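Why Do We Fold Our Clothes?

Have you ever pulled a T-shirt out from the very bottom of a drawer and found it as crumpled as an old paper bag? It happens to nearly everyone (it certainly happens to me!), and today we are going to find out why, and what a bit of folding can do about it.

What is cloth made of?

If you look very closely at your sleeve, you may see tiny threads going over and under one another, or looping together like little chains. Each thread is made of even thinner hairs called fibres. Cotton fibres come from a fluffy plant, and wool comes from sheep, as you probably know already.

Fibres are bendy. When you scrunch them up and leave them squashed under a heavy pile, they begin to settle into their new shape, and then you have a crease. Warmth and damp make this happen even faster, so a shirt left in a heap straight after washing can come out looking very sorry for itself indeed.

Big folds and little creases

Folding bends the cloth too, of course, but only in a few places, and you get to choose where they go. Trousers are a good one to begin with, because they have seams to help you.

1. Find a clear table and lay the trousers down flat.
2. Bring one leg over on top of the other, so that the seams meet.
3. Stroke the cloth with your palm, from the waistband down to the ankles.
4. Fold the ankles up to the waistband, and then fold once more.

At Brollamwood, our after-school club, Milan Verstraete likes everybody to do step three slowly, and he hums while he does it, so now we all hum as well. Give yourself 15 minutes for a small pile, or 20 if you are chatting.

The folding table, and tan cloth with a spotty toy mushroom on top in the second picture:

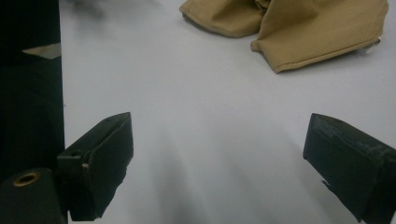
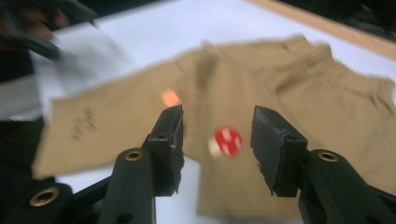

Try it yourself

Ask a grown-up for two old cotton hankies or tea towels. Scrunch one into a ball and fold the other neatly, then put a heavy book on each and leave them until the next morning. When you open them out, run your fingers over both. Which one has more creases, and do they go in straight lines or every which way? You could draw what you find and pin it up by your wardrobe.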